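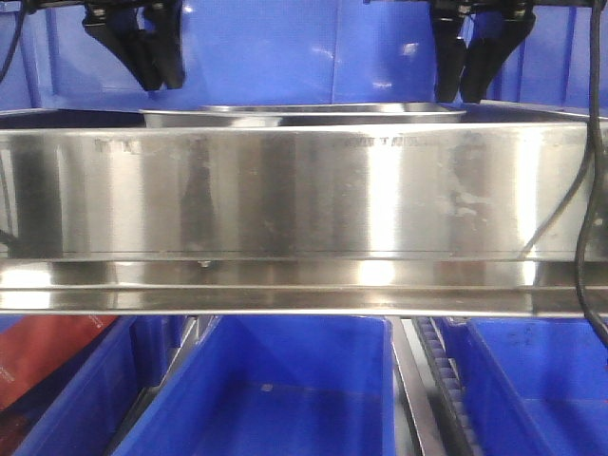 According to one operator at Bonsu, an hour of careless demonstrations takes longer to weed out than it took to record, and the weeding is the part that gets left off the schedule. The remark has been repeated in several accounts of demonstration collection for bin and tray work, the subject of this article.

Demonstration collection is the gathering of recorded examples from which a learning system is trained to control a robot. Each example, usually called an episode, consists of camera images, the positions of the arm joints, the opening of the gripper, and the commands sent at each moment. The learning system is later asked to produce similar commands when it is given similar images. The practice is closely related to teleoperation, from which most of its equipment comes, and is distinct from scripted automation, in which the motions are written out in advance.

Terminology

Usage varies between groups. "Episode," "demonstration" and "trajectory" are often used for the same thing. At Nevau, a trajectory is the motion alone, without images, and an episode is the motion with everything recorded beside it. A "task" is the instruction given to the operator, such as moving one item from a bin to a tray. A "session" is an unbroken period at one workstation with one operator. The word "run" is best avoided, as it is applied both to collecting and to training.

Workstation

A typical station for this kind of work has a pair of grippers suspended over a shared work area, with open containers within reach. Blue plastic bins are common, and a stainless steel tray may be set between them and the grippers. Two-finger grippers are the usual choice, in black or another dull finish that does not reflect the lights. Cables are either clipped along the arm or left hanging with enough slack for the wrist to turn. Slack cable can pass in front of a fixed camera, and groups differ on whether such episodes should be kept. Mumular keeps them. Nevau discards an episode if the cable covers the item at the moment of grasping.

At least one camera is fixed beside or above the work area. Many stations add a camera on each wrist. The fixed view shows where the grippers are in relation to the containers, while the wrist views show the fingertips and the item in the last part of the approach.

Polished metal is a known source of difficulty. A steel wall shows bright vertical bands that shift when the lights or the camera are moved, and smudges and water spots change its appearance from one day to the next. A system trained only on a freshly wiped tray may behave differently over a marked one. The Wudora guidelines, which several smaller groups have adopted, advise against cleaning the tray between episodes and recommend cleaning it at irregular points in a session so that both conditions are present in the set. Blue plastic gives less trouble, although glossy walls produce pale streaks of their own.

Procedure

The operator begins with the grippers open and clear of the tray. The starting position is changed slightly from one episode to the next. Identical starts were common in early sets and led to systems that worked from one position and failed a short distance away.

Recording starts before the first movement and ends after the grippers have come to rest. The operator then marks the episode as a success, a failure or a discard. A failure is a complete attempt that did not reach the goal, for instance an item dropped outside the tray. A discard is an episode spoiled by something outside the task, such as a lost camera feed or an interruption. Failures are stored, and discards are deleted at the end of the session.

Items are placed by hand or tipped from another container. Tipping gives more natural piles. Hand placement is used when a particular arrangement is wanted, such as an item lying against a wall or in a corner, where the fingers have little room to open.

With two grippers, one operator may control both, or each may be controlled by a separate person. Bonsu tried both methods in March and settled on single operators. Paired operators worked faster on simple transfers but tended to wait for each other when an item had to be passed from one gripper to the other, and the pauses were learned by the system along with the motions.

Size and composition of sets

The Mumular tray set contains 729 episodes recorded over 9 sessions. Each session was limited to 50 minutes of recording before a break. The set is small by current standards but is frequently cited for its written notes, which give the position of every container and the state of the lights.

Larger sets are not always more useful. Repeated episodes of the same easy grasp add little, and they can crowd out rarer cases during training. Some groups set a limit on each type of item and move to another when the limit is reached. Others record freely and balance the set afterward. The second approach requires reliable labels, and labels entered late in a session are less reliable than those entered early.

Review

Review is normally done by someone other than the operator. The reviewer watches the fixed view at increased speed and opens the wrist views only where something is unclear. Common reasons for removal are a camera that has shifted, a success mark on an attempt that failed, and long idle periods at the beginning or end. Idle periods are trimmed if the rest of the episode is sound. Trimming in the middle of an episode is not accepted under the Wudora guidelines, on the grounds that it leaves a jump in the arm position that no real arm could make.

Each removal is logged with a short reason. Logs are kept with the set and are read before the next set is planned.

See also: Teleoperation; Bin picking; Two-arm manipulation; Episode labeling

Last edited May 15, 2021 | Contact the editors | Copyright and reuse | Back to top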